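About Trinisard

Hi, I'm Ylva Wallin, and Trinisard is mostly me, a bench, and whoever turns up with a soldering iron on a Sunday.

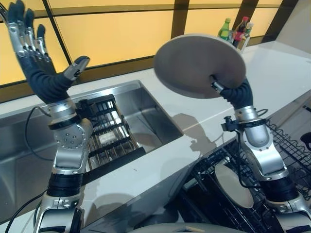
How it got going

I started building robot arms at home because I wanted one that could deal with the dishes. That was the whole plan! My first arm was called Dadik and it could wave, and if you asked it very nicely it could point at the kettle. Then I moved into the shared workshop on the floor below, got access to a proper lathe, and things got a bit out of hand (I have the receipts, 500 of them at last count, in a shoebox).

What we're building now

The current project is Asante, a two-armed machine for kitchen jobs. Plates at the sink, plates in the dishwasher rack, over and over. The left side has a five-fingered hand with metal finger segments, and the right side has a much simpler gripper that pinches a plate by its edge. People always want to talk about the hand, and I get it, it's lovely. But I spend far more of my evenings on the gripper, fussing over how hard it should squeeze and what angle it should come in from. A plate tilted the wrong way blocks half of what the head camera needs to see, so I've been rewriting the part of the software that decides how to hold things. Version 36 is on there at the moment. Version 35 we don't discuss.

I also moved the wiring again in August. If you've ever had a cable loop catch on a faucet, you know why!

How the workshop works

We share the space with Pristel, who make bicycle trailers and are very patient about the noise. Anybody can come by on open days and work on their own thing. You don't need a background in robotics, I trained as a piano tuner. Bring your project, bring it in pieces if you have to, and label your screws (please, please label your screws). There's a shelf for spare motors and brackets, and if you take something, write it in the green notebook.

What we don't do

I don't sell kits, and Asante isn't for sale either. I get asked that a lot. I do publish my drawings and build notes when they're tidy enough for another person to follow, and I'm happy to answer questions about them, though I'm slow with email when I'm in the middle of a rebuild.

Page last updated 11 November 2018.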